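October 2025, Wednesday. Table 6, notebook of the demonstration group

Morning with Leokadia, afternoon alone. I write this the same evening so that Makis can read it before he starts the next export.

The task is still the place setting with the dish rack. Since the change in May we record everything with the hand-held grippers, and I remain satisfied with this decision. A person moves more naturally with them than with the old joysticks, and the wrist paths are much smoother when I look at the plots. The price is that we must be stricter with ourselves, for a person with grippers in the hands quickly forgets that the learner has only two fingers on each side.

Total in the Pondell store before today: 3,383 episodes over all tasks. Of these, 1,204 belong to table setting in some form. Makis wants 380 more with the rack on the table before he trains again, and he asked that the start positions differ more than in the last set. I agree with him. In the last set the forks began nearly always in the same place and the model learned the place, I think, and not the fork.

Points we fixed this morning:

- Rack stays on the near half of the table, long side pointing away from the operator. It may be shifted a little or turned a little, but not moved to the far half.
- Striped mat stays at the back. Leokadia thinks the stripes help the model to find the edge. I am not sure, so we should have a set with a plain mat later (write to Drukix about the mats, they still owe us an answer).
- Each arm works on its own side. Crossing over only if the object cannot be reached.
- Say the step name aloud before the movement begins, not during it. The labels from last week are late by almost a second in many places and it was my fault.
- Jaws fully open between the grasps.

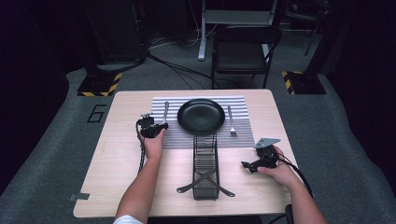

*Table 6, place setting: left gripper on the fork, right one free.*

The forks remain the hardest part. They are thin, and when lying flat on the mat they give the fingers very little to close on. Leokadia takes them by the lower end of the handle and this works better than my way, where I try for the middle and push the fork into the cloth. We agreed to use her way for all further episodes. My earlier ones from this week I would keep, but with the tag "middle grasp", so that Makis can leave them out if he wishes.

A question I could not answer: should the free hand wait in the air or rest near the table? In my recordings it hovers, in hers it goes down and stays. The model will see two habits for the same moment. Makis, please say what you prefer. For myself I would let it wait above the bare wood, near to where it will be needed next.

Then the cables. The right one pulls when I turn the wrist outward, and I notice that I make a smaller turn to avoid it. This is bad for the data, as the arm on the Clikunwood frame has no such reason to be careful. I have now given the cable more slack and it feels better, but a lighter one should be ordered. Triantafyllou had one in the catalogue with a thinner jacket. I will look for the number.
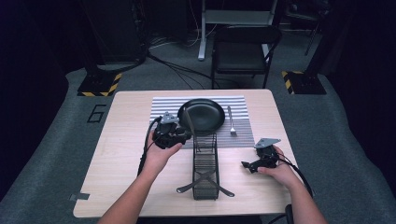 For the mixed sets we change the dish between blocks, so there is sometimes a plate and sometimes the frying pan in the middle of the mat. The pan should be entered in the log as "pan" and never as "plate, dark". I found several such entries in the old sheets and corrected those I could be certain of. Both are round and black, and from above a tired person makes this mistake easily when he labels at the end of the day. In the doubtful cases I put a question mark and left them for Makis.

The episode length also needs a decision. Mine are longer than Leokadia's, mostly from waiting before the grasp. I would not cut them by hand. It is better if I practise until the waiting becomes shorter, and we begin to count my episodes after that.

Storage: the recorder complained again that the disk is nearly full. 700 GB were free on the second disk at lunch, so I changed the path there. If somebody starts the recorder from the old shortcut, it will write to the first disk and stop in the middle. I have put a note on the screen, but please check the path before the first episode anyway.

For tomorrow:

- order the cable
- begin with forks only, rack turned a little to the left
- ask Leokadia to record one slow episode which we can show to new operators
- Makis: free hand, and the question marks in the log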